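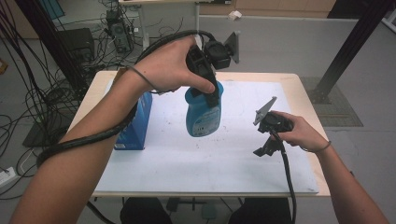 1 min read

Best way to line a light wood table for sorting bottles and boxes?

Pisano_365
I love my craft table and want to keep it nice! I've got white paper over most of the top, but do I need something under it too?

filberg5
Paper is great, keep it! I put a thin cork mat under mine and tape the corners. Stand the bottles on a saucer if they ever drip, and swap the paper whenever it gets grubby. Mine has looked lovely for 3 years!

Salinas416
just paper here, works fine

Jinton
Felt is so good too!! Softer, and boxes stay put when you bump the table. Wash it cold though.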